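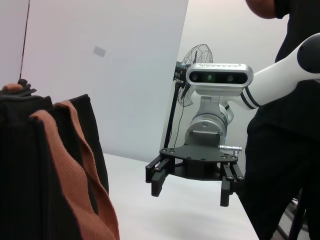 Robots and Everyday Work, Unit 2
Can a machine do the chores yet?
Notes to go with the first two class meetings. Posted September 3, 2022

Welcome back, everyone, and a special welcome to those of you who moved over from the Flestby section at the last minute. I've written these notes out in full sentences this time, after several people in the summer group told me my bullet points made no sense a week later (they were right, I went back and couldn't follow them either). Please read them before the second meeting and bring a pencil.

The question for this unit sounds like one you could settle over dinner. Can a robot do housework, or the small handling jobs in a shop or a stockroom? You will meet people who say yes, any day now, and people who say never, and I'd like you to be able to ask both of them a few good questions. The first one is always "which chore, exactly?"

1. What counts as a chore

Take something like putting a bag away. To you it's one job. Written out for a machine it becomes a string of smaller ones: find the bag, decide which part of it is the handle, get the fingers on either side of that handle, close them, lift, notice whether the bag is coming along, carry it without knocking over the lamp, and let go in the right spot. Any of those can go wrong, and they don't fail independently of each other either. A slightly crooked grasp at the start may be perfectly fine for lifting and hopeless for hanging the bag on a hook.

I'd like you to get in the habit of writing chores out this way. In class we'll do "clear the table" together, and I warn you it takes up the whole board.

2. Hard things and soft things

A mug is a kind object to work with. It has the same shape when you pick it up as when you looked at it, so if the camera sees the handle, the arm can plan a path to the handle, and the handle will still be there. Most of the successes you'll read about in older papers are with things like mugs, blocks, boxes and cans.

Cloth is another matter. A strap can lie flat, fold back on itself, twist, or stand up in a loop, and every one of those calls for a different approach. Pull on one end and the rest may follow, or it may not. Dark fabric adds its own trouble - folds in a black bag have very little contrast between them, and a depth camera can return patchy readings on some dark materials. A strap in a different color from the bag is a real help to the vision side. Bear that in mind when you pick objects for your own project, and don't be too proud to pick the easy one first.

3. Two fingers

Most of the arms you'll meet in this course end in a parallel gripper, meaning two fingers that move toward each other and away again. Students are often disappointed by this (where are the other three?), so let me put in a good word for it. Two fingers are sturdy, they're easy to reason about, and a surprising share of household handling comes down to a pinch. Try it at home this week. Put an oven mitt over one hand so that you've only got a thumb and a paddle, and see how far you get with unloading the dishwasher. You'll do better than you expect with plates and worse than you expect with spoons.

What you lose is mostly the in-hand work, like turning a key around once you're holding it, or gathering up a handful of fabric a bit at a time. You also lose a lot of feeling. Your fingertips tell you the instant a strap begins to slip. Unless somebody has added sensors for it, the gripper has to get by with the motor's readings and whatever the camera can see past the fingers.

4. Reading a success rate

Now for the part I really hope you'll remember in five years. The reading packet has the Rutell study, in which an arm was asked to lift bags by the strap, and the number on the first page is 73 percent. Before you decide whether that's good, please find the following in the paper and write them in the margin:

- how many tries it's based on (217, and it takes some digging)
- how many different bags there were
- who set the bag down before each try, and whether they set it down nicely
- what was counted as a success: off the table at all, or held up for some length of time
- whether a person was allowed to step in

Then do a little arithmetic from the other side. Suppose a household asks for 40 small pickups a day, which I think is modest if there are children about. At 73 percent you'd expect 11 or so of them to fail, every day, and you'd be the one on your knees under the table. A machine that fails once in 1,000 would let you down less than once in three weeks on average. Between those two figures lies most of the work in this field, and it's slow work.

The Dollberg paper makes a nice contrast. It's a stockroom task, the same boxes on the same shelves, and the rates are much higher. I don't want you to come away thinking the Dollberg people are cleverer. They were allowed to arrange the room, and a family kitchen won't stand for that.

5. So, yet?

My own answer, as of this fall, is that machines can do pieces of many chores, and can do whole chores in rooms that have been set up to suit them. Floors are the happy exception, and even there you've got to pick up the socks first. Folding, tidying and putting away are still very much open for the general case. I changed my mind on one point in July after going through the new cloth-handling papers, and I'll tell you about that when we meet, as it's a longer story than I have room for.

For next time

Pick one chore from your own home or job and write it out in steps, as in section 1. Mark the step you think a two-finger gripper would fail at first, and write a paragraph saying why. One page is plenty. If you're using the Aoun worksheet, skip the last box, which belongs to Unit 3 and got copied in by mistake.

Related items
Unit 1: What we mean by a robot
Unit 2 reading packet (Rutell, Dollberg)
Aoun worksheet, revised
Unit 3: Learning from demonstration
Lab rules and sign-up
Flestby section: room change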